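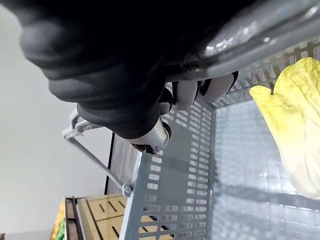

Thursday, May

Dye bench, morning. Picked up where we left the madder series. The wool from Kondora has been scoured twice now and still feels greasy near the tips, so I put the worst skeins through a third wash with a little more soap and let them cool in the pot overnight. They came out better. Not perfect, but the water beaded on them before and this morning it soaked straight in.

Mordant: alum at 12 percent of the dry weight of fiber, same as last month, no cream of tartar this time. I wanted to see if the tartar was what pushed the reds toward orange. Brought the pot up slowly, held it just under a simmer for an hour, then lid on and heat off. The Skalargate stove runs hot on the left burner, so use the right one for anything that has to stay low. I wrote that on the tape on the stove but the tape has come off again.

Madder bath: 200 grams of chopped root, soaked since yesterday afternoon. First soak water poured off into the gray bucket and kept. It is very yellow-brown and I think a lot of the dull orange lives in there. If anybody wants tan yarn, it is good for tan yarn. Please don't pour it out, I want to try it on the cotton scraps.

Water was half tap, half rain barrel. The tap here is hard, which madder likes, but the last all-tap bath left a chalky feel on the yarn. Half and half seemed like a fair guess. Next time I should do all three side by side in jars instead of guessing, and I say that every time.

Skein notes, in the order they went in:

- A: Kondora wool, alum, first bath. Brick red, even, a bit flat in daylight. Best of the morning.
- B: Kondora wool, alum, third wash. Same bath as A. Slightly deeper, and the tips took the color this time.
- C: the thin Ikonen two-ply, alum. Blotchy near the ties. I tied it too tight. Figure-eight ties next time, loose enough to get a finger through.
- D: Ikonen two-ply, no mordant, for comparison. Weak salmon. About what it should be.
- E: leftover cotton, alum only. Barely pink. Needs tannin first, as the old entries say.

Temperature got away from me once. I was rinsing C in the sink and the pot went past where I wanted it, more than 5 degrees over by the time I looked. A and B had already come out. Whatever went in after that is browner, and I don't trust E as a result for that reason. Should be redone in a clean bath.

The clip thermometer reads low against the glass one. It read low in the winter too. I've put a piece of red yarn through the handle so we know which one it is, and until we replace it, use the glass one.

Lunch, then exhaust baths.

Second use of the same root gave a soft coral on the Ikonen yarn, very even, and I like it more than the first-bath color. Third use gave a peach that I would not bother with on its own, but it might be a good base for an overdye with weld. I dried the spent root on newspaper on the back shelf. There is a claim in the older notebook that dried and reground root gives one more decent bath. I have never gotten anything from it, but the root is there if someone wants to prove me wrong.

Iron dip: took a short length off skein A and gave it a dip in the iron jar, out as soon as it started to turn. Plum-brown, quite handsome. A longer dip went to a dead brown with no red left in it. Keep the iron spoon in the iron jar. The blue streak of bad luck we had with dull yellows in the spring was, I am fairly sure, one spoon going between pots.

Rinsing took longer than the dyeing. Bits of root get into everything. The muslin bag has a split seam at the bottom, which explains the crumbs in skein B, and I shook most of them out once the yarn was dry. Somebody suggested an old pair of tights in place of the bag – worth trying, since the root can spread out more.

Light test: wound short pieces of A, B and D on card, covered half with foil, taped them in the south window. Start of test marked on the back in pencil. Leave them alone for 4 weeks. The last set got moved to make room for seedlings and we lost track of which side had been up.

Wash test: pieces of A and the coral in warm water with wool soap, tied with white yarn. White yarn stayed white against the coral. Slight pink against A, so A needs another rinse before anyone knits it next to a pale color.

Staltilska order: they want a mid red for the blanket borders, close to their sample, which is faded and has probably been washed a good deal. B is nearest in the shade by the door. Under the ceiling lights it looks too pink and the sample looks brown, so compare by the door and nowhere else. I've set a length of B and a length of the coral in an envelope with their sample. They can choose.

Supplies: alum is getting low. Plenty of root left, but it is the coarser chop and needs a longer soak. pH strips are all damp from being kept over the sink – moved the new pack to the drawer with the scales.

To do:

- redo the cotton with a tannin bath first
- three jars for the water comparison
- sew the muslin bag or find tights
- new tape on the stove
- try the gray bucket on scraps before it starts to smell

Pots washed and upside down on the rack. The copper one still has a ring in it from the walnut hulls and I've left it soaking.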